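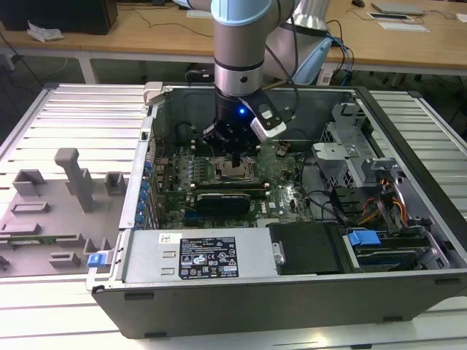

**Fig. 6.1** Desktop tower on its side, socket bracket open. Power supply along the bottom, drive cage on the right.

## Chapter 6 – Seating the Processor

Read before touching the bench. Chapter 5 covered getting the case open; assume that's done, cord out, wrist strap on.

Words you need: *socket*, *load plate*, *heat spreader*, *substrate*. Learn them now – they come up on every page from here to the end of the unit.

Three jobs in this chapter. Open the socket. Lower the chip in. Close the plate. Short list, but this is where most boards in the Grimwood shop get ruined. Bent pins, usually. Loan Đào's repair notes (page 259) have the ugly details.

Before you lift a chip:

- load plate all the way up, not halfway
- find the corner mark on the chip, then its match on the socket
- hold by the edges only, no thumbs underneath
- straight down, no sliding, no pushing 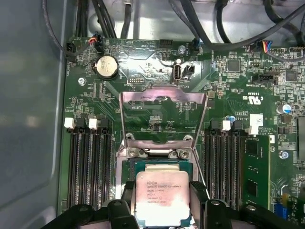 **Fig. 6.2** Intel Xeon E5-1630V3 held above the open socket. Memory slots on both sides.

Copy the model number off the lid *before* the cooler goes on. Once theres paste on it you'll be wiping and squinting. Write down the whole line, including the speed – 3.70GHZ on the chip in Fig. 6.2.

Memory comes in Chapter 7. Leave the slots alone for now, filled or empty.

**Warm-up.** Sketch the socket from memory, lable the load plate and both screws at its base. Then check against Fig. 6.2.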